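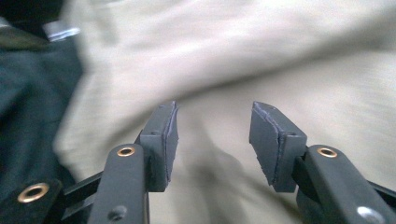
April 29, 2022
Posted by the Fabric Bench

Review: the Fandeo hand-held gripper kit, four months of cloth demos

Short version -- buy it if you're collecting demonstrations for soft stuff, skip it if you need force data. Long version below, written between two batches so excuse the mess.

Background. We train policies for garment handling. Picking a shirt out of a pile, opening it up, laying it flat. Used to do it all by teleoperation, on one arm, one operator, with a queue for the operator. Slow. Painfully slow for cloth, where half the skill is in a small flick of the wrist that you just can't do through a joystick. The Fandeo is the other way of going about it: you hold the gripper yourself, camera rides along on it, you do the job with your own arm, and the policy learns from the video plus the recovered hand path. No robot in the room at all until test day.

What we paid for: the 565 dollar kit, one gripper, spare pads, a mount plate. Camera not included. Budget for that.

Build. Fingers are matte gray, rigid, a bit chunky at the tips. Linkage is black and has taken some knocks without going sloppy. Brass eyelets on the arms have stayed put. Screws needed a re-tighten in Febuary and not again after that. Comfortable for the first hour, less so for the second. My thumb has opinions.

Pads. The weak spot. Thin lavender-gray foam strip on the inside of each fingertip. Grips cotton nicely, picks up a single layer maybe more often than it should. But the edges go fuzzy and ragged, and once the foam is frayed the loose bits catch on knits. We swap them every 2000 grasps now, which is a number we settled on by looking at pads and arguing. Fandeo sells replacements but shipping is slow. Cut your own if you have a steady hand.

Now the method, since that's what people email about.

We collected on two piles. Light stuff (canvas, cotton, mostly cream and beige) and dark stuff (work jackets, a lot of deep green). Trained the same policy on each, then on both. Tested on a Leblanc arm with matching fingers bolted on, 25 trials per condition. Same table, new garments.

Task was grab a single layer near an edge and lift. Sounds easy. Isn't.

Light only, tested on light: good. Light only, tested on dark: bad, the arm hovers and closes on nothing. Both piles together: nearly as good on light as the light-only policy and far better on dark. No surprise there, but nice to see it hold on one cheap kit.

The surprise was blur. A hand moves a lot faster than our arm does, and whenever you sweep across a pale shirt the whole background smears into streaks while the fingers stay crisp. We figured those frames were junk. First pipeline threw them all out with a sharpness filter. Performance got worse. Put them back in, it recovered, and then some. Our guess is that the filter was dropping the approach -- the fast bit right before the grasp -- and leaving the policy with a lot of slow hovering to copy. Which it did, very faithfully. We haven't proven that. A proper test would slow the operators down on purpose and compare, and we haven't done it.

Shadow matters too. On plain fabric with no print there isn't much for the network to hold on to, and the soft shadow under the fingertips seems to be doing a lot of the depth work. Moved a lamp once, lost most of an afternoon's worth of confidence. Vary your lighting during collection, don't wait like we did.

Path tracking. This is where the kit loses a point. When cloth fills the whole view the tracker has nothing fixed to lock to and it drifts. We lost entire demos this way. Fix was dull: start every demo with a look at the table corner, keep some table edge in view when you can, drop anything where the end pose doesn't close up. The Jolis tracking package copes better than the one that ships with the kit but wants a beefier machine and the docs are thin.

Compared with the Drernholm glove, which we had on loan: the glove is nicer on your hand and the motion is more natural, but then you have five fingers of data and a robot with two. The retargeting ate us alive. With the Fandeo the thing you hold is the thing on the arm, near enough. For cloth I'd take that trade every time.

Gripes, quick. No force sensing. Width reading is noisy when nearly closed, exactly where you care with a single layer. Manual has a page printed twice and one page missing. No case.

Score: 4 out of 5. Would be higher with decent pads.

Comments

clothfolder_k: did you keep the blurry frames at full weight or downsample? we see the same thing with towels

reply from author: full weight. tried half, no real difference, didn't chase it

mt_bench: Silicone strip instead of foam. Lasts longer but slips on anything satiny, so pick your poison.

soft_goods: 25 trials is thin for a claim about the filter. Would like to see it repeated on a second arm.

reply from author: agreed, its thin. second arm is on the list

pandq: does the mount plate fit older Leblanc wrists?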